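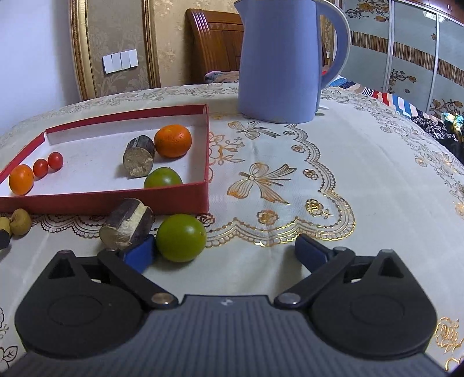
Residential Property Valuation
Unit 4: The Sales Comparison Approach

Instructor: Marta Mykhailiuk
Section leader: Wilmer Grajales

Reading: course packet, chapters 6 and 7. The Rindard case file is required for the second hour.

4.1 Purpose

The sales comparison approach estimates the market value of a home from the recent sale prices of similar homes nearby. Each comparable sale is adjusted for the ways in which it differs from the subject property.

4.2 Direction of adjustment

Adjustments are always made to the comparable and never to the subject. If the comparable has a feature the subject lacks, its price is adjusted downward. If the subject has the better feature, the price of the comparable is adjusted upward. Errors of sign remain the most frequent cause of lost marks on the June paper.

4.3 Worked case: Gusden Court

The subject is a single-story house with 1,608 square feet of living area. Comparable A has 225 square feet more than the subject. The adjustment rate for living area in this case is $136 per square foot.

225 x $136 = $30,600, subtracted from the sale price of Comparable A.

The rate is drawn from paired sales. It will be lower than the overall price per square foot, which includes the value of the land.

4.4 Reconciliation

Adjusted prices are not averaged. Greater weight is given to the comparable requiring the fewest and smallest adjustments, and the report must state the grounds for the weighting.

Assignment

Complete the adjustment grid for Comparables B and C in the Rindard file. Show the sign of every entry. Submit to Merike Lukoševičius by 4:00 p.m. on the due date posted for your section.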